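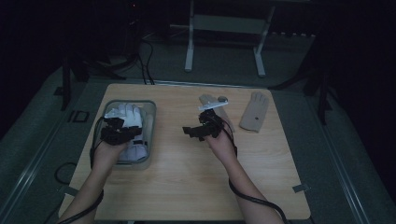 Box Office and Ticketing: Progress Report to the Fuliso Fund
24 April 2023

Work covered
This report covers the period since our November update. The grant pays for moving the Sebastian Theater from paper and phone sales to the Redix ticketing system, and for a discount program for first-time buyers. The move is finished. The discount program is open but behind plan.

Ticketing system
All main floor and balcony seats are now sold through Redix. The seating chart had to be redrawn twice. The first version left out the wheelchair spaces at the back of the main floor, and the second had the balcony row letters running the wrong way. Both problems were fixed before sales opened to the public. Box seats are still sold by phone while we settle how to handle the subscribers who have held them for many years.

Buyers can print tickets at home, show them on a phone, or pick them up at the window. Window pickup remains the most common choice for weekday matinees. We had planned to cut window hours this spring and have decided to leave them as they are.

First-time buyer discount
We have sold 1,041 discounted tickets so far. Sales were strong for the comedy nights and the touring musical and weak for chamber music. The code was hard to find on the checkout page, and callers told us they had paid full price by mistake. Redix moved the code box above the payment section at our request. We refunded the difference to those who asked.

Bitis, the bus company that serves the north side, has agreed to carry posters for the discount on its evening routes. The posters are at the printer.

Resale and refunds
Tickets from outside resale sites continue to cause trouble at the door. On 3 nights we had two parties holding the same seats. In each case we seated both, but this will not be possible at a sold-out show. A notice now appears on our schedule page asking buyers to check that they are on our own site before paying.

Refunds for canceled shows now take nearly 6 business days to reach the buyer. Under the old system they were mailed as checks.

Budget
Software and setup costs came in under the approved amount. Printing is over, mainly due to the reprinted seating charts. We ask permission to move the unspent setup money into printing and postage.

Next steps
Bring box seats into Redix before the fall season goes on sale.
Train the remaining window staff on exchanges and group orders.
Extend the discount to 9 more performances, including the chamber series.
Send the final accounts with the closing report.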